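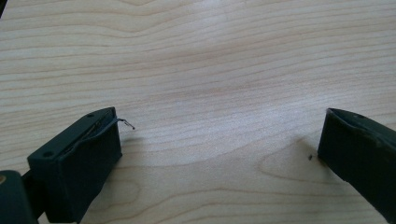
Pale wood grain, close up

The Sorneck Tabletop Music Stand

If you've ever played chamber music in somebody's dining room, you know how it goes. The cellist's folding stand has one short leg, the second violin is reading off a stack of cookbooks, and by the slow movement half the parts are on the floor. We built the Sorneck for evenings like that, and we've been very happy (and a little surprised!) to see it travel on to church halls, school libraries and even a harpsichord lid or two.

It sits on any flat surface and weighs 900 grams, so it goes in the bag with your rosin and your sandwiches and you hardly notice it. The ledge is deep enough for a fat Baroque score, the kind with all the repeats written out, and the two page clips swing flat when you don't want them. The back tilts to whatever angle your glasses prefer.
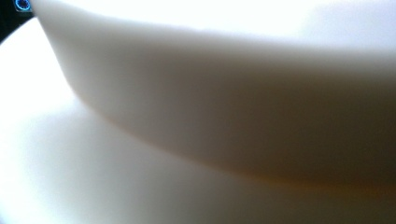
Roxana Henao wrote to us after a weekend of trio sonatas that she had stopped bringing clothespins altogether, and that her harpsichordist would like one too, please, in time for the Telemann.

Price and what comes with it

The stand is $133, with a felt pad for the base and a drawstring bag. Ensembles ordering four or more should get in touch with Maribel Alvarado at our Escobar Street shop, who will work out a group price and probably ask what you're playing. The clip-on lamp is $43 and fits every Sorneck made so far, including the early ones with the round knob.

We ship each August and October batch as it's finished, so there may be a short wait, and we do thank you for your patience.

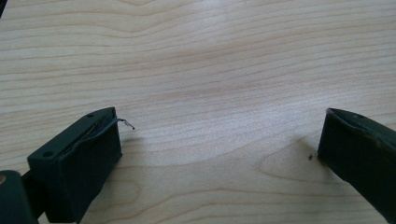 Does it hold a full conductor's score, asked Holger Hägglund in the comments, or only parts? It will hold a bound score open, though for the really big Romantic ones we'd steer you to the wider Cundomeck, with its second ledge. Spare clips and pads for both are kept in stock.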